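4.3 Adding an item to the lending catalogue

Every item that leaves the shelf needs its own record in Vilier. Two copies of the same title need two records. You must be signed in as Desk or Manager; Reader accounts can't open the Items page.

1. Open Items and choose New record.
2. Type the title as it is printed on the item. Leave out a leading "The" or "A".
3. Pick a type from the list (Book, Disc, Game, Tool, Other). The type sets the loan period and can't be changed once the item has been lent.
4. Enter the shelf number. Numbers 1 to 309 are kept for the main room. The Iturra branch starts at 310.
5. Choose Add picture and select a file from your computer. Wait for the green tick before going on.
6. Press Save. Vilier gives the record a number, for example 2958.
7. Write this number on the label and stick it inside the lid or back cover.

Note: If Save stays grey, a required field is empty. Required fields have a dot next to the name.

The picture appears on the item's page and, at a smaller size, in search results. One picture per record is enough for most items. Borrowers see it before they see the title, so use one where the name can be made out.
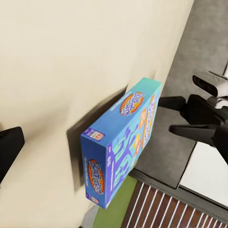 Fig. 12. Item picture for a Game record (Balderdash).

For games, fill in the Contents box as well. List the parts as they should come back, one to a line, up to 40 lines. The list prints on the loan slip and shows on the returns screen.

Caution: Deleting a record also deletes its loan history. To take an item off the shelf for repair, set its status to Held.

4.4 Copying a record

1. Open the record you want to copy.
2. Choose More, then Copy.
3. Change the shelf number. Everything else is carried over, including the picture and the Contents box.
4. Press Save and label the second copy with its new number.

Copied records show "Copy of" and the old number in the Notes field until you clear it. Error 152 means the shelf number is already in use.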